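# Marker cube poses, fisheye models and a bad afternoon with timestamps

Most of this month went into the tracking side of Clustus, our toolchain for turning hand-held gripper recordings into trajectories a planner can use. I said in the December post that the pose estimator was finished. It wasn't.

The symptom was a relative pose between the left and right grippers that drifted whenever the two tools came close together. Each one tracked well enough alone. Put them tip to tip and the computed gap would wander by several millimetres, then snap back.

My first suspect was the lens model. The wrist cameras are strong fisheyes, and we had been fitting them with a four-parameter polynomial that behaves nicely in the middle and badly towards the rim. The other gripper's marker spends much of its time towards the rim.
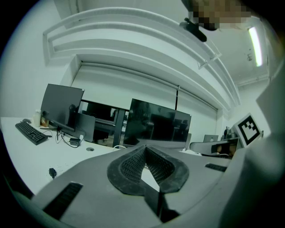
*Wrist view, undistortion off. The marker sits well out to the right.*

I refitted with the Osomari calibration package, which weights corners by their angle from the optical axis. Over 2,702 detections the reprojection error at the edge fell by a bit more than half. The centre didn't change. That was worth having, but the snapping was still there.

Evelien Smits suggested I stop looking at wrist video and check the head camera, which sees both cubes at once and gives an independent estimate of the same transform.
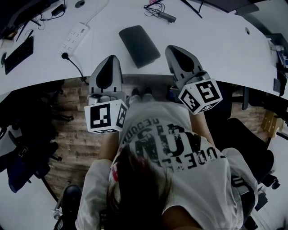

*Head view, both cubes showing.*

With two faces of a cube visible, the solution is well constrained. With a single face close to fronto-parallel you get the usual planar ambiguity – two poses with nearly the same reprojection error – and the solver picks whichever it likes. Ours was picking per frame, with no memory. I added a check against the previous pose and a penalty on angular velocity, and most of the snaps went away. The ones that remained lined up with the start of fast motions, which pointed at time.

The head and wrist streams are stamped by different clocks. We correct for that with an offset estimated at the start of each recording, and I had assumed it was stable. I cross-correlated angular speed between the streams in windows of 500 frames and found the offset moving by up to 32 ms over a long take. At normal hand speed that is easily enough to explain what was left.
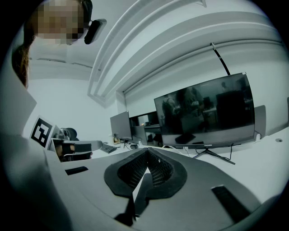 The fix is dull. Clustus now re-estimates the offset on a sliding window, fits a line through the results and resamples everything onto the head clock. Windows with too little motion are thrown out, as the correlation peak is flat and the estimate is meaningless. In the Barkton recordings that discards around 70 windows, nearly all of them from stretches where the operator is holding still.

A few notes for anyone using the branch:

- The old calibration files won't load. Run the converter first, then recheck the principal point.
- `max_angular_rate` is in radians per second. It was in degrees before, and I apologise to Abbasi for the colour of the plots that caused.
- Dropped frames are now marked as gaps. The planner used to interpolate across them without complaint.

I still want to move the ambiguity check inside the optimiser and carry both hypotheses for a few frames before committing. The current version commits straight away, and if the first frame of a take is wrong it stays wrong until a second face comes into view. For now I'm trimming the start of each take by hand.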